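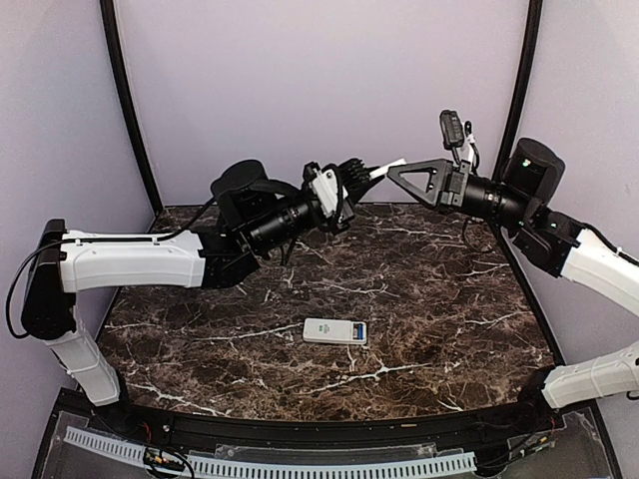 Figure 1. Dark brown tabletop with white and tan veins.

Materials and Claims, Unit 9: What does "marble" mean on a price tag?

Read the Staltano and Palumbo brochures before class. Both sell brown veined tops, and both use the word marble on nearly every page. Staltano means quarried stone. Palumbo, if you get as far as the small print on page 13, means "marble character" – a printed pattern under a clear coat.

Geologists are stricter than either. To them marble is limestone or dolomite that has been recrystallized by heat and pressure. The stone trade has long used the word for almost anything calcium-based that takes a polish, so plenty of "marble" in old lobbies is plain limestone. I don't think this is fraud. I do think it is convenient for sellers.

Veins come from impurities and from cracks later filled with other minerals. They are weak evidence of anything when all you have is a photograph, because printers copy them well. Look for a repeat in the pattern, and look at a cut edge if the seller will let you.

Two claims to treat with suspicion:

"Sealed for life." Sealers slow down stains. They do not stop acid from etching calcite, and lemon juice doesn't read warranties.

"Tested to 3,000 cycles." The Tovness leaflet says this and never says cycles of what. Rubbing with a dry cloth? Dragging a pan? Ask.

The Rodidska sample sheet claims 100 percent natural content. Resin-filled slabs are sold under that kind of wording too – find out whether the filler was counted.

For next time: pick one brochure, underline every word that could be checked, and write down how you would check it. Half a page is plenty.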